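Keeping Buttons On

Most buttons fall off because the thread wears through, and the wear shows up early. Check shirts and pants as they come out of the dryer. If a button tilts or spins, sew it down before the next wash.

Cut 15 inches of thread, double it and knot the end. Polyester holds up better than plain cotton on work clothes. Go through each pair of holes 6 times, then wrap the thread under the button a few turns and tie off on the back.

Leave a little slack. A button sewn flat against heavy cloth puckers the buttonhole and pulls hard every time it is fastened. Lay a toothpick across the top while you sew and slide it out before you wrap.

On pocket flaps and waistband tabs, put a small flat button on the inside and sew through both. This keeps the thread from tearing the fabric. 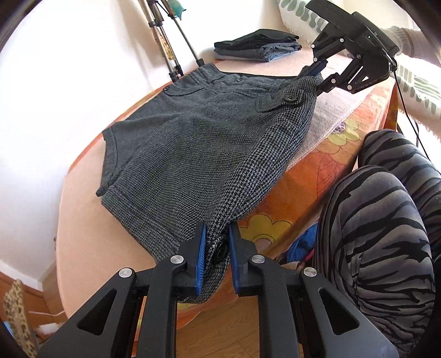 Should buttons be fastened in the wash?

Leave shirt buttons open, as the twisting strains the thread. Zippers should be closed so the teeth don't snag other things in the load.

Spare buttons go in a jar with a lid. Darren Dawber of Meston tapes his to an index card and writes the garment next to each one, and that works too.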